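Back from the Hostau brick fair with sore feet and a lighter wallet, so I'll get this down while I still remember which hall was which. Ginette Campbell had been on at me for ages to come along, and she was right, I should have gone years ago!

We got there when the doors opened and there was already a queue round the side. Entry was 3 pounds, tea was extra, and the bacon rolls had gone by eleven (I'm still cross about that).

The big draw in the main hall was Kobina Abubakari's harbour town, 3000 bricks of it, with six little fishing boats tied up along the quay. He calls the place Kamora and he's been adding to it every winter. I asked how he plans the streets and he said he doesn't, he just starts at the water and works uphill. You can tell, in a good way – there's a lane behind the church that goes nowhere at all.

The second hall was mostly sellers. I'd promised myself I wouldn't buy anything, and then came home with a bag of slopes and a box of old windows from the Abella stall. Ginette spent far too long at Tasora, where they sort everything by colour and sell it by the scoop, and she still came away without the dark green she wanted.

My favourite bit was upstairs though, where it was much quieter. Tables with big white baseplates, bricks scattered beside them, and you could stay as long as you liked. One had a gorgeous sunflower mat under everything, all swirly blues and oranges in the Van Gogh style, and I want one for my own table now. Bright bricks look so cheerful on it, even if an orange one does rather vanish among the petals.
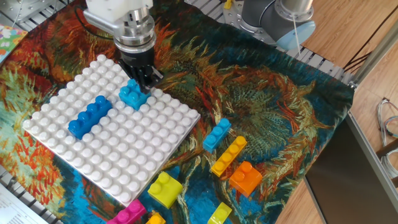
We finished up with a slice of lemon cake and then missed the bus by a minute, so it was a long walk back to the station with a rattling bag. Ginette has already asked whether I'm free for the next one in May, and I've said yes.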